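Small bins for sorting at the kitchen table

In our flat in Oltgate the kitchen has only one cupboard under the sink, and for a long time the empty bottles, jars and packets lived in a carrier bag on the door handle. The bag became full every two days and it always smelled a little. Last January I changed the system, and I write it down for anyone who has the same small kitchen.

First I measured. The free space at the end of our table is 43 cm wide, so a normal recycling box does not fit. I bought small open bins without lids. A lid looks tidy, but in our house a bin with a lid is a bin where people put the things on top. Mine are from the Zarnolwood shop, and they were not expensive.

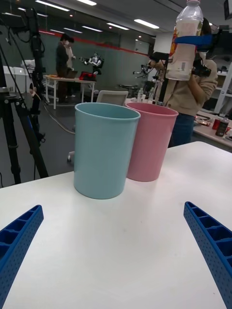 Choosing the colours took me more time than choosing the size. If all the bins are grey, guests ask every time where to put the rubbish, and the children do not ask, they throw. Two colours that are far from each other work best, for example a teal-blue one and a dusty pink one side by side. We say "blue for plastic, pink for paper" and it is easy to remember also for a child of 6. Bins which are wider at the top than at the bottom are good for another reason: you can put one into the other when you need the table for dinner.

About bottles. Empty them fully and give a short rinse with the old washing-up water, you do not need fresh water for this. I press the air out and close the cap again, so the bottle stays flat. Please check what your own council wants, in some towns the cap must go separately. A big bottle fills a small bin alone, so I carry those directly downstairs.

Washing the bins: once a week, with warm water and one spoon of soda in 400 ml. Leave it for ten minutes, then wipe the rim well, under the edge is where the sticky drops collect. Dry them upside down on a towel.

For the table I use a damp cloth after each sorting. On a white top you see every crumb, and I have learned to like it, I clean it sooner.

Do not fill the bins higher than the rim. When one is full, it goes down the same evening.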